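Wednesday, late

Can't sleep, so diary it is. The rain started at teatime and hasn't let up, and I've been going over the month in my head, which is never a good idea after coffee.

So, the move. We get the keys to the new flat on Ponavier Street in 10 days and I have packed, by my own generous estimate, one bookcase and the nice glasses. Everything else is still where it has always been. I keep walking from room to room with a roll of tape on my wrist like a bracelet, feeling busy, and then I sit down and read an old magazine.

Rang Cotach again about the van. The first quote was 2888 for the lot, packing included, and I nearly choked on my toast. Without packing it comes down a fair bit, but then of course I have to do the packing (see above). The woman on the phone was lovely and said most people wildly underestimate their kitchens. I said ours was tiny. She laughed in a way I didn't care for! Went and opened the cupboards afterwards and I see her point — why do we own a fish kettle? I've never cooked a whole fish in my life.

The sofa is the big worry. It came up these stairs in one piece when we moved in, with the banister off, and I have a horrible memory of it standing on end on the second landing for most of an afternoon. The new place has a lift, but it's one of those narrow ones with a folding gate. I measured it twice last weekend and got two different answers. If it won't go in I suppose it stays behind, and I'll cry a bit, because I chose that green myself and I was right about it.

Good news on the shelves, though. The Kuusisto ones come apart with a single key, and I did the first one this morning before work and felt like an engineer. Put the bolts in a jam jar with a label on. Then I knocked the jar over. Anyway, they're all back in now, I think.

The charity shop took three bags of coats and the breadmaker. They wouldn't take the duvet, so it's back in the hall where I trip over it. I also gave away the ugly lamp and then missed it all evening, sitting there in the gloom thinking it hadn't been that ugly really.

After supper I made a start on the drawers and cupboards, the sort of job you put off for years. Birthday candles, dead biros, takeaway menus from places that have closed, and a guarantee for a fridge we haven't had since the last flat. And leads, of course. I'm going to tie a bit of masking tape round each one and write on what it belongs to, if I can work it out.

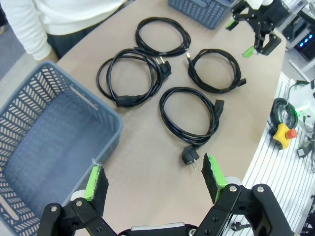

Uloditz, under last week's entry, reckons I'm going about the whole thing backwards: pack the bedroom last and the kitchen second to last, keep one box open for kettle, mugs, loo roll and bedding, and don't let the movers put that one on the van at all. Carry it on your lap if you have to. Also, take the curtains down the night before, as they always get forgotten and then you're standing on a chair with the van running.

I hadn't thought of the curtains. I'd have left them up, I'm sure of it.

Right, it's gone one and the rain is easing off. Tomorrow is the airing cupboard, and I must ring the water people before they shut at five.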